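Otside verlagert Stiftbestückung auf Roboterzellen – Schichtplan und Aufgaben ändern sich ab Juli

Dedinley, Donnerstag, 5. April 2018

Der Baugruppenfertiger Otside stellt am Standort Dedinley das Handling kleiner Stiftplatten auf kollaborative Roboter um. Das teilte das Unternehmen am Vormittag mit. Betroffen ist die Montagelinie Zitura, an der die Platten bislang von Hand aufgenommen, gefügt und an die Prüfung weitergegeben werden. In der Linie arbeiten derzeit 87 Beschäftigte im Wechsel von Früh- und Spätschicht. Entlassungen sind nach Angaben des Betriebs nicht vorgesehen, die Zuordnung der Arbeitsplätze ändert sich jedoch deutlich.

Die Umstellung erfolgt in 2 Stufen. In der ersten Stufe werden die Bewegungsabläufe vollständig in der Simulation erstellt und geprüft. Die zweite Stufe, der Aufbau in der Halle, beginnt im Juli. Mit der Auslegung der Zellen wurde das Ingenieurbüro Teixeira beauftragt, das auch die Schulungsunterlagen liefert.

Kritisch ist nach Darstellung des Büros der Abschnitt unmittelbar vor dem Greifen. Der Greifer muss senkrecht über der Platte stehen, bevor die Finger schließen. Steht er schräg, verkanten die Stifte, und die Platte wird in der Prüfung aussortiert. Bei der Handarbeit gleichen die Beschäftigten solche Abweichungen nach Gefühl aus. In der Zelle müssen sie als Toleranz hinterlegt sein. Die Simulation rechnet deshalb mit leicht verdrehten Plattenlagen, und jeder Ablauf wird aus mehreren Blickrichtungen kontrolliert.
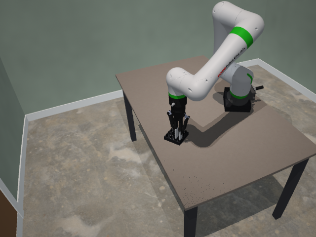
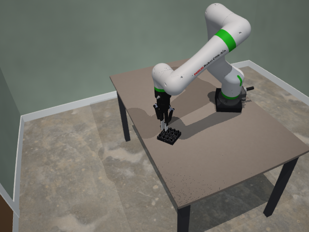
Simulierte Zelle mit dem Roboterarm auf dem Arbeitstisch, der Greifer jeweils über dem schwarzen Werkstück.
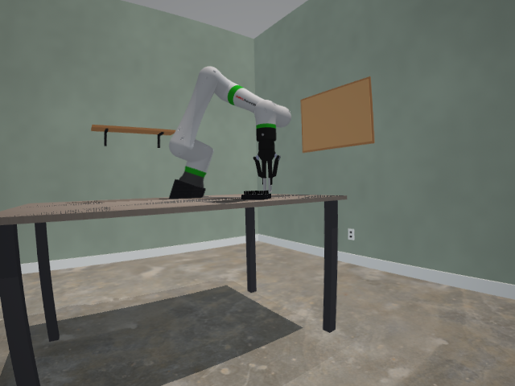
Neue Aufgaben in der Linie

Für das Personal entfällt vor allem das wiederholte Aufnehmen und Ablegen der Platten. Der Betrieb hatte diese Tätigkeit in der letzten Gefährdungsbeurteilung als belastend für Handgelenk und Nacken eingestuft. Bisher wurde deshalb innerhalb einer Schicht mehrfach der Platz getauscht. Diese Regelung läuft mit der Inbetriebnahme der Zellen aus.

An ihre Stelle treten Einrichten, Materialzufuhr und Störungsbehebung. 15 Beschäftigte werden zu Zellenbedienern qualifiziert. Sie sollen Greifpunkte nachführen, Programme nach einem Variantenwechsel freigeben und Kollisionsmeldungen quittieren dürfen. Änderungen an der Bahnplanung bleiben der Instandhaltung vorbehalten. Die übrigen Mitarbeiterinnen und Mitarbeiter der Linie wechseln je nach Schicht in die Prüfung oder in die Vormontage. Dort waren zuletzt mehrere Stellen unbesetzt.

Die Schulung beginnt vor dem Aufbau der Anlage. Geübt wird zunächst am Rechner mit denselben Programmen, die später in der Halle laufen. Teixeira verspricht sich davon eine kürzere Anlaufphase. Aus der Belegschaft kam der Einwand, dass sich Störungen wie verschmutzte Platten oder verbogene Stifte am Bildschirm nur begrenzt nachstellen lassen. Otside will daher nach dem Aufbau einen zweiten Schulungsblock an der realen Zelle ansetzen. Beide Blöcke gelten als Arbeitszeit.

Vereinbarung mit dem Betriebsrat

Offen war bis zuletzt die Eingruppierung der Zellenbediener. Betriebsrat und Werkleitung haben sich nun auf eine Zulage verständigt, die mit der Freigabeberechtigung gezahlt wird. Wer die Schulung abbricht oder nicht teilnehmen möchte, behält die bisherige Entgeltgruppe. Festgelegt wurde außerdem, dass Stillstands- und Quittierzeiten nicht personenbezogen ausgewertet werden. Die Steuerung speichert nur die Zelle und den Fehlercode – eine Anmeldung mit Personalnummer ist allein für Programmfreigaben erforderlich.

Im Endausbau sollen rund 73 Prozent der Platten über die Roboterzellen laufen. Der Rest entfällt auf Kleinserien und Sonderformen, für die sich das Einrichten nach Berechnung des Betriebs nicht lohnt. Diese Aufträge verbleiben an zwei Handarbeitsplätzen am Ende der Linie. Ob auch die nachgelagerte Sichtprüfung automatisiert wird, will Otside erst nach Abschluss der Anlaufphase entscheiden.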